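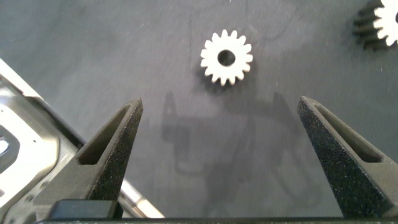

Small white spur gear, face up on the grey bench top. Part of the second gear at upper right.

Incoming parts check: replacement gears
Site: Vilville workshop
Supplier: Penner
Checked by: Signe Dahlgren
Date: 17/09/2018

1. Tooth count on small gear matches the drawing
Pass. Sixteen, evenly spaced.

2. Teeth complete, no chips or flats
Pass by eye. The tips are short and rounded, so a worn one would be hard to tell from a new one. I would like a profile gauge before I put my name to more than that.

3. Bore clear and central
Pass for clear. Central not proven. It looks right, but so did the last lot from Penner.

4. Bore fits the Palline shaft without force
Not done. No shaft was sent with the parts. Asked for 2, still waiting.

5. Material stated on paperwork
Fail. The delivery note says "engineering grade", which could be anything. It looks like plastic, possibly printed. I want the name of the material in writing.

6. Load rating supplied
Query. The sheet claims 400 hours at full load. No test method, no temperature, no signature. Treated as sales talk until shown otherwise.

7. Second gear, white and dark toothed sections
Query. Is this one thick gear or one gear on top of another? The drawing shows a single body. Zostbridge to confirm before anybody fits it.

8. Guard fitted before first run
Open. The guard from the old set is not to be reused unless it has been measured against the new one.

9. Trial run, 100 turns by hand, then power
Open. Hand turning comes first, whatever the supplier's leaflet says about skipping it.

Result: HOLD. Not released for use.
Items 4 to 9 to be looked at again in November, or sooner if Penner answers.

S. Dahlgren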